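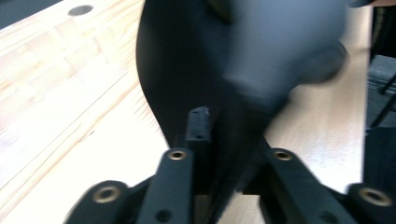 The Long Night Boat to Skiltenport

Home | Features | Fiction | Poetry | Archive

By Asanka Jayawardena

Print this article | E-mail this article

I read the first 295 pages of Trisari on a Saturday and had to be called to dinner twice. It's a ghost story, sort of, and a family saga, sort of, set on a ferry that leaves Skiltenport every evening with the same passengers and one new one. What a setup!

The narrator, old Hegedűs, keeps the ship's log, and his voice is a joy (grumpy, nosy, soft on stray dogs). He has written up 2,143 crossings when the book opens, and on the next one his sister walks aboard, still nineteen. I gasped.

The middle wanders. There's a long card game I could have lived without, but then comes the fog chapter, told entirely in radio calls, and I forgave everything. Sodley Press printed just 1,000 copies of the hardcover, so ask your library to order one. I've already started it again, slower this time, with a pencil.

Comments (3)

marla_k: The card game is the best part!! Read it again.

Dov: Does the dog make it?

pagesandtea: Dov, yes. Chapter 31.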